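February 16, 2026 - wrist cam policy, rolled cloth task

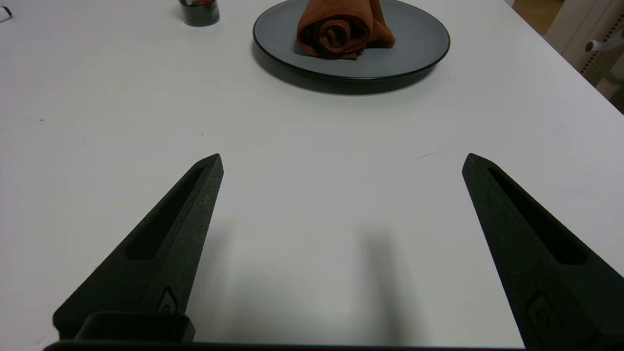
Main question today: does dropping the overhead view hurt the approach phase, or only the grasp. Trained both variants on the same 400 demos, same seed, same crop. Wrist-only went to 4000 steps before the val loss went flat, two-view was flat well before that. First read of the rollouts says the approach is where it goes wrong. From the start pose the right wrist gets the front of the plate and the coiled end of the cloth, but the top of the roll is out of view, so the policy has no idea how tall the thing is. It commits to a height early and then doesn't fix it. Two-view doesn't have this problem, obviously. Was hoping the shadow under the plate would be enough of a depth cue. Not so far.

Ran 47 rollouts wrist-only before lunch. Scoring by hand, same sheet as last time:

- clean pick = lifted, still rolled
- messy pick = lifted but came unrolled
- miss = closed on air or pushed the plate

Misses nearly all high. Fingers close above the roll, policy thinks it has it, goes to the place pose with nothing. So there's no check on the grasp at all, it's just playing out the chunk. Gripper width is in the state vector but I don't think it's being used. Need to look at the attention on that token, or just zero it out and see if anything changes (quicker, do this first).

Messy picks are a different thing. When it grabs on the loose flap side the roll opens up on lift. Demos are mixed on this: I mostly went for the middle, Hongmei Su went for the coil end and hers come up cleaner. Should split the demos by operator and train on hers alone. 133 of the 400 are hers, might be too few but cheap to try.

Start pose: changed the tilt a bit between runs to see if more of the roll comes into view. It does, but then you lose the fingertips for the last part of the close, and that was worse. Put it back. Wider lens would fix both. Brelter said March for the new camera boards, not counting on it.

Stuff to sort out:

- tips have scuffs now, left one for sure. Does the policy care? Older demos were on fresh fingers. Color jitter should cover it but haven't checked
- table marks. There's a faint gray streak near where the right tip sits and a couple of dark specks. Wipe down before next batch or leave it, but pick one and stick to it, since half the Kodmont set is clean table and half isnt
- office chair past the table edge is in the upper right of the view. It moves between sessions. Mask that corner or tape the floor
- dark container (jar or can) back left of the plate was meant to be a distractor, only in some of the demos. Log it properly this time, there's a column for it

Tried one thing at the end: random vertical shift on the wrist image during training, small. Idea being it stops trusting the absolute row of the plate edge as a stand-in for height. Only a short run, loss looks the same, no rollouts yet. Leaving the long one going overnight on Fan, Cestton is full.

If the shift doesn't help, next is two frames of history in place of one. The roll should grow in view on the way down and that ought to give it height for free. Costs memory, have to halve the batch. Don't change both at once!! did that last time and lost two days figuring out wich one did it.

Rollout videos are in the usual folder, sheet is next to them. Second tab is the wrist-only numbers, ignore the first, the labels are shifted by one row and I havent fixed it.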